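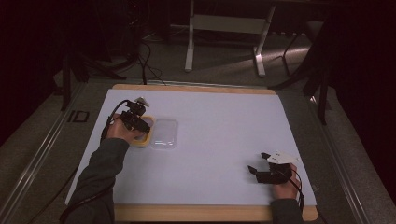
Huệ Lâm

White work sheets, trays and clear boxes: frequently asked questions

Updated Jun 9, 2020

These are the questions that come in most often about setting up a table for small sorting jobs at the Fletgate workroom. If yours is missing, leave a note at the desk and it will be added the next time the page is revised.

Why put a white sheet over a wooden board?

Small things are easier to find on a plain surface. Wood grain hides pins, seed beads and thin washers, and a brown button on tan wood can sit there all afternoon. The board stays underneath to give you something flat and firm.

Should the sheet cover the whole board?

It doesn't have to. I leave a strip of wood showing on the far side and a wider one on my own side, where my wrists go. A sheet that hangs over the near edge gets pulled every time you lean forward.

What kind of tray should I use?

A small, shallow one. If the sides are too high you end up tipping the tray to reach the last few pieces. A colored rim helps on a white surface - yellow shows up well, and you can tell where the tray ends without looking straight at it.

Are clear plastic boxes a bad idea on white?

They are harder to see. A transparent box on a white sheet nearly disappears in even light, and people do knock them with a sleeve. You can put a strip of tape along one side or keep the box in the same spot every time. I keep mine right next to the tray and have stopped marking them. Archie Imrie puts a square of dark paper under his. Both work.

Where do the tray and the box go?

Side by side, toward the back of the sheet on the left. That leaves the middle and the right side open for whatever you are working on. If you are left-handed, try it the other way around for a week before you decide.

How many containers can I have out at once?

Start with 2. You can always bring another one over from the shelf, and the lids take up more room than people expect.

My sheet looks lavender or blue. Is it stained?

Probably not. White surfaces pick up the color of the light, and one sheet can look bright at one end and bluish gray at the other. Move it to another table and look again. If the color stays in one patch, that is a stain.

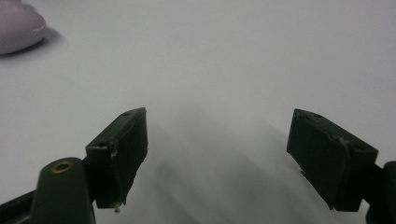 Close view of the white surface

How do I clean it?

Clear everything off first, trays included. Wipe with a soft damp cloth from the far side toward you, then go over it with a dry one. No scouring pads. They leave a shine on a matte surface, and then you get glare under the lamps.

Does it matter which side is up?

If one side is matte, use that one.

Can I cut on the sheet?

No. Use one of the cutting mats, stored in drawer 86. Marion Buchanan has the key to the blade cabinet.

Can I borrow a board and sheet to take home?

Boards, no. Sheets, yes, for up to two weeks. Write your name in the loan book and roll the sheet up with the work side facing in. Folded sheets come back with a crease down the middle that never flattens out, and small round things roll into it.

Who do I ask about replacements?

Brenda Mellor orders them, usually in January. Torn or badly marked sheets can go in the bin by the door before then, and she will pick out the ones worth trimming down for the smaller boards.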